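In praise of the unmade bed

Posted in Opinion, September

Writing this fast because I've got 15 minutes before the school run and if I don't get it down now I never will.

I have stopped making the bed. Not as a protest, not at first anyway. We moved in the spring, the mornings went to pot, and one day I noticed I hadn't done it for a fortnight and the roof was still on. That was the whole revelation. Nothing happened.

My mother would be appalled. In her house you didn't come down to breakfast until the corners were done. Hospital corners, on a child's bed, in a box room. She learned it from her mother who learned it in service, where somebody was paid to come round and check. So three generations on I was still tucking for an inspector who'd been dead since before the war. Think about that a minute. I did, and felt a bit sick.

And the advice! Every book on getting your life in order starts with the bed. Make it first thing, small win, the rest of the day follows. I read one of these on the train, lent to me by Nanna Overgaard at work, who swears by it. Page 11, bed. Page 30, bed again. I can report that on the days I made mine I was exactly as late and cross as on the days I didn't. Just with a flatter duvet.

Nanna says I'm missing the point, its about coming home to it. Fair enough. I do see that. There's a pleasure in a made bed at ten at night when you're dead on your feet. But you get in and wreck it in four seconds. And you paid for those four seconds with the worst part of the morning, when there's toast burning and a PE kit missing.

Then there's the money. I went looking for a bedspread last month and came out of Braler in a daze. 400 pounds for a thing whose job is to lie on top of the other things. Plus cushions, which you take off every night and put on the floor, and pick up every morning off the floor. Who is this for? Who's coming upstairs?

Rafsan Jayasinghe next door has the best answer I've heard. He makes his bed when people are staying and when he's ill. When he's ill because he's going to be in it all day and wants it nice. That's sense – the bed made for the person in it, at the time they want it. Everything else is window dressing.

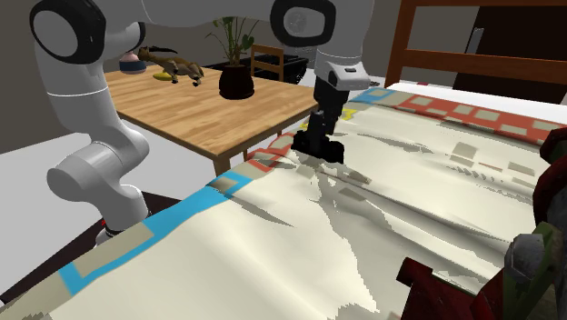

A big patterned quilt, spread out over the bed.

I'm not against quilts, before anyone writes in. I love a quilt. My gran's is on ours now, washed thin, and some mornings I do pull it up because it's cold and the cat likes it. Takes a second. No corners. I don't think that counts as making the bed, though my husband says it does and that I've lost the argument.

He can say what he likes, he's never made one in his life. Which is the other thing, isn't it. Ask around about who does the bed in most houses and you'll get a pause, then a name, and it is nearly always the same sort of name. I don't remember agreeing to that. I don't remeber being asked.

So leave it. Throw the covers back, open the window, go and have your tea while it's hot. If you like doing it then do it, I mean that, some people iron tea towels and are perfectly happy. But don't tell a tired woman with two kids that her day is going wrong because of a duvet.

Right. Shoes, keys. I'm late.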